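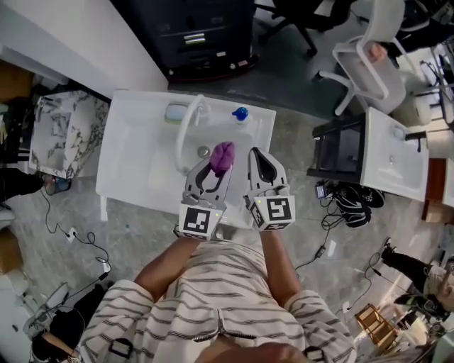 A purple cloth over the basin in the workroom. Soap stays on the left, the blue bottle on the right.

June 21, 2018

The sinks at Jurkby get cleaned before anything else. The woman who looks after the shared workroom there has kept to that order since February of last year, when she took over the upkeep, and she sees no point in changing it.

"If you leave the sink for last you're tired and you skip it," she said. "Then the next person comes in and washes a brush on top of your mess."

Jurkby is a rented room on the ground floor of the old Sodemar building. People pay by the month for a desk and a share of the storage. It has two sink units, both white. One is set into a cabinet top and has the white faucet. The other sits on a black metal frame and has a black faucet. She bought the framed one secondhand for 138 dollars after the first one kept getting tied up at lunch.

She prefers the older one. "It has a flat edge at the back where you can put things down. The soap dish goes there. I wipe under the dish too, that's where it gets slimy."

Her method is short. She clears the back edge, runs the water until it is warm, and goes around the bowl with a cloth and a little dish liquid. The drain gets a turn of its own with the corner of the cloth. After that she wipes the faucet, starting from the base.

"People scrub the bowl and forget the drain," she said. "All the smell is in the drain."

She doesn't use bleach. Several of the members complained about the fumes early on, and the room has only one window that opens. For limescale she uses vinegar, left on for 7 minutes and rinsed. She tried a cleaning paste from a shop called Jandia for a while and found it left a film.

The cloths are sorted by color. Purple is for basins, yellow is for desks, and gray is for the floor. She buys them in packs of 200 from Boonchu, a restaurant supplier across the street, and washes them at home with no fabric softener.

"Softener makes them slide around. They don't pick up anything after that."

I asked whether the members follow the color rule. She said most do. The yellow ones go missing the most, and she has found purple ones under desks with coffee on them.

The floor is gray with a marbled pattern, and she has mixed feelings about it. It hides dust well, so it is easy to think it's clean. She sweeps toward the door and moves the chairs as she goes. The office chairs have casters and roll out of the way. The white plastic one has to be lifted.

Bags are the bigger nuisance. They end up on the floor near the sinks because there are no hooks on that side of the room. She has asked the landlord for a rail and is still waiting.

"I don't move people's things. I sweep up to them and stop. If there's a cable on the floor, same thing."

The black multi-drawer cabinet is next on her list. It has a label on the front, but she says what is in the drawers has changed so many times that a label doesn't help much. She wants to empty it one drawer at a time over the summer.

The whole round takes her 19 minutes if the room is quiet. On a busy day she does the two basins and the desks and leaves the floor until evening.

Asked what she would buy if the budget were larger, she thought for a while. "A second soap dish," she said. "And the rail."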